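Notebook – natural dye bench, July
Madder on wool, second round, plus a first go at weld
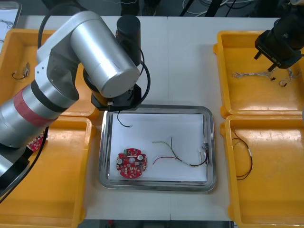 Big day for madder! The first round came out a tired brick color and I had pretty much blamed the roots, but the same Wurnitz roots gave a proper warm red this morning, so the roots are off the hook. What changed was the heat. Last time I let the pot creep up to a simmer while I was rinsing skeins, and madder hates that, the browns come out and sit on top of everything. Today I kept the pot low and slow and stayed next to it with the thermometer. For laying out the damp skeins I want a stainless tray with a rolled rim, lined with a sheet of white paper, same as the one in the photo, and yellow plastic bins close by on each side for sorting by mordant. White paper under the wool makes a huge difference when judging a red. On the old gray board everything looked a bit purple and I never trusted my own notes.

Recipe as used:
Wool, scoured, alum mordant with a little cream of tartar
Madder root, chopped, soaked overnight in Hondville tap water
Pinch of chalk in the pot
Warm bath, lid off, stirred every so often
Left to cool in the pot before lifting

The chalk was worth it. Hondville water is on the hard side anyway, so I kept it to a pinch, and I split off 2 small skeins to go in a jar of rainwater with no chalk at all. Those came out more orange, a really pretty one, like the inside of a ripe apricot. Keeping that for the sample card even though it was only meant as a comparison. I'd love to do a whole scarf in it.

Weld after lunch. I was expecting yellow and I got YELLOW – the kind that makes the rest of the shelf look dusty. Dried tops from the Nomolell garden, snipped small, 30 minutes in hot water and then strained through an old pillowcase. The smell is something between boiled cabbage and hay and it hangs on to your sweater, so next time the window gets opened first. Wool went in at 2 and I had color within 7 minutes, which I did not expect at all from a bag of plant scraps that had been sitting under the stairs since the fall.

Tried the iron dip on half of one weld skein. Olive! Very quick in and out, and it kept moving after I lifted it, so count on it going a shade or two darker than it looks in the pot. The wool felt a bit rough afterward. I have read that iron does that and it was easy to feel against the undipped half. Need to rinse faster and maybe use less. The iron jar needs a new label too, the old one has gone completely brown and can't be read.

Exhaust baths: the madder pot still had plenty in it, so a second lot of wool went in and came out a soft coral. Third lot, pale peach, hardly there but nice. I would stop at three. The weld gave one good exhaust and then pretty much gave up. Poured a bit of that last weld bath over a strip of cotton out of curiosity and got a faint lemon that mostly left in the rinse. Cotton needs its own mordant and its own day.

Light test is set up on the south window. Strips wrapped on card, half covered with foil, one from every bath including the apricot and the olive. The Kawaguchi yarn is in there as well. It's a finer wool with more shine, and it took the madder deeper than the house yarn did in the very same pot. Side by side you'd think they were different recipes. If it holds up in the light I'm going to ask for another 20 skeins.

Things to fix:
Tie the skeins looser. There are pale bands at three of the ties on the coral lot, clear as anything.
Weigh the wool dry and write it down BEFORE it goes in to soak. I forgot again on the last exhaust.
The wooden spoon for madder is now pink for good, so keep it for madder only.
The small pot has a chip in the enamel near the handle. Don't use it for yellows, I don't want rust in there by accident.

Next up is overdyeing. Weld first and then a short dip in indigo, to see if I can get a real grass green, and then madder over weld for the oranges. There's half a bag of weld left and plenty of root. The indigo vat needs waking up and a good feed the night before, and I have to find the long tongs.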